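4. Setting the Combination on the Parkuvura Locker Lock
Applies to Domum 4-dial models. Revised 7/25/22.
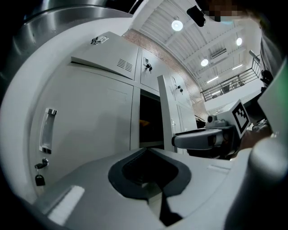
The lock ships with all dials at zero. Set a new code before the locker is assigned. The door must stay open during the whole procedure.

1. Turn the dials to the current code.
2. Turn the knob to the open position and hold it there.
3. Insert the change pin into the hole under the knob until it stops.
4. Set the new code. Each digit must sit square with the index line.
5. Remove the pin, then release the knob.
6. Scramble the dials and try the knob. It should not turn.
7. Enter the new code and open the lock twice before closing the door.

Note: If the knob turns freely in step 6, the pin was removed too late. Start again at step 1.

CAUTION: Do not force the pin. A bent pin can jam the change slide – the lock body then has to be replaced.

Master key
The Feden master key opens any lock in the same key group, up to 200 locks. It does not erase the user code. Turn the key clockwise to open and back to upright to remove it.

Care
Wipe the dials with a dry cloth. Do not use oil or spray cleaner. Check the 2 mounting screws every 11 months and tighten by hand. Spare pins are sold in bags of 25 under the Chettiar parts list, section 4.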